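Keep the Case

When my mother moved out of her house on Requena Street, my sister and I spent most of April in the garage. We had a rule that anything without a clear use went to the curb. By the second afternoon the curb pile was mostly cases: drill cases, a trumpet case, a flat one for drawing pens, and several that had held sets of things we never found.

I think the rule was wrong, and I want to argue for the opposite one. If something comes in a fitted hard case, the case should be treated as half of what you bought.

Most of us don't treat it that way. We take the tool out, put it on a shelf, and the case goes under a bed until somebody needs the space. A few years later the bits are in a jar, the charger is in the kitchen, and the manual is gone. Then we buy the whole set again. I did this with a socket set that cost me 219 dollars. I still own most of the first one, spread over three rooms.

Stores have noticed that we don't care. The last drill I looked at came in a cardboard sleeve, and the case was sold separately. Cardboard is cheaper to ship and easier to recycle, and I don't dispute that. But a sleeve gets thrown out the day you open it, and after that the tool has no home.
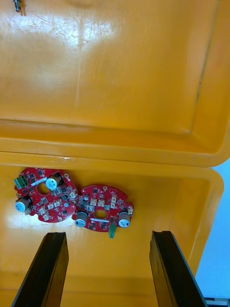
Ruoxi Xu wrote to me after I made a shorter version of this argument in the Listmont newsletter. She said I was giving the box credit for the habits of the owner. Her father kept every tool he had on nails over a bench, with no cases at all, and he never lost one. A careless person with a good case, she said, is a careless person with one more thing to trip over.

I take the point about her father. A wall of nails does the same job as a fitted tray. Each thing has a place, and an empty place can be seen from across the room. But a wall of nails needs a wall. I rented for 12 years and lived in five apartments in that time, and in none of them could I have put up a bench. For people who move, the case is the wall.

It also matters when things are lent. Our tool library in Levside lends drills and sanders out of a church basement for eight hours a week. The items that come back complete are the ones that go out in cases. The ones that go out in grocery bags come back missing a key or a guard, and then the next borrower can't use them.
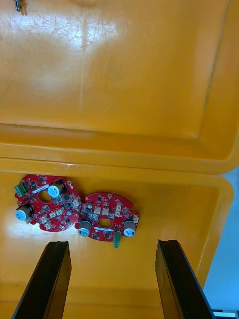

What I would change

I would like makers to sell the case with the tool again, and to sell the case alone as a spare part when a hinge or latch gives out. Right now a broken latch usually means tape. Siltis, the hardware store near me, used to keep a bin of odd latches by the register, and I fixed two cases out of it before the bin went away.

I would also like people to stop judging a case by how it looks. Scratches on the plastic don't matter. If it closes and the tray still holds its shape, it works.

As for the garage, we brought four of the cases back in from the curb. The trumpet case went to my nephew, who doesn't have a trumpet yet. The pen case is on my desk with the pens in it. I found those in April too, in a coffee can behind the water heater.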